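Brinkmann Pour-Over Paper Filters, Unbleached

27th September
By the Mestport product desk

The Brinkmann unbleached filter is a cone-type paper for manual pour-over brewing. It is sold flat, with one crimped side seam and one crimped bottom seam, and fits most open-wire and ribbed cone drippers. The paper is brown because it has not been whitened. No glue is used at the seams.

Stock moved to the Veledton warehouse in August. Part numbers did not change.

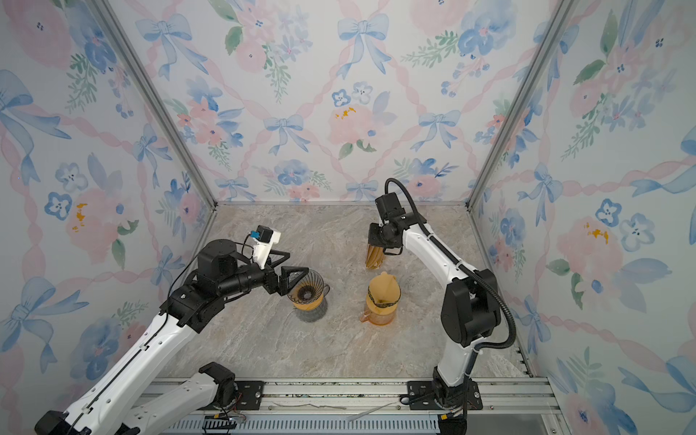 Two weights are available. The standard sheet drains faster and suits a medium grind. The heavy sheet holds back more fines and adds to the total brew time, so a slightly coarser grind is recommended. Both weights are cut on the same die and can be used in the same dripper.

Fold the side seam one way and the bottom seam the other before opening the cone. Seat the paper against the dripper wall and rinse it with hot water until the whole sheet is wet. Discard the rinse water. In open-wire drippers the paper carries the full load of the bed, and the heavy sheet is the better choice for large doses.

Pack sizes

Retail sleeve: 200 sheets
Cafe carton, heavy: 2000 sheets
Cafe carton, standard: 3000 sheets

Cartons are packed in sleeves of 200. Part sleeves are not sold. The order code for the standard cafe carton is 3975. Mixed cartons can be made up on request but ship separately and are not returnable once opened.

Storage

Paper takes up odors. Keep opened sleeves closed, away from spices, cleaning products and steam. Sheets that have been damp should not be dried and reused, as the crimp may open under load. Shelf life in a sealed sleeve is not limited.
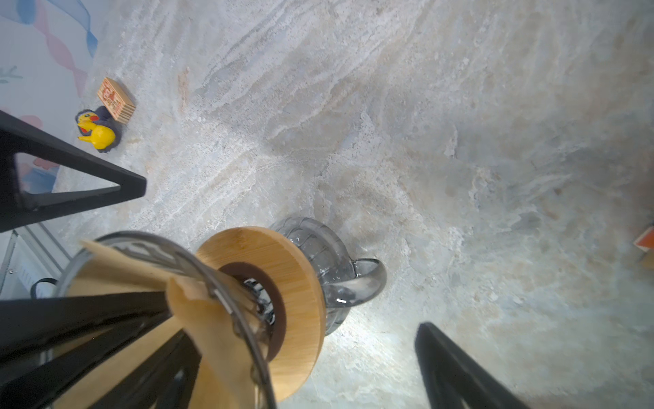 Compatibility

Fits the Brurkell wire stand and the Brurkell ribbed cone, both in the larger size. On the smaller ribbed cone the paper stands above the rim and may fold inward during the pour. Trim it or order the small sheet, listed separately. Not suitable for flat-bottom baskets or for machines with a spring-loaded drip stop.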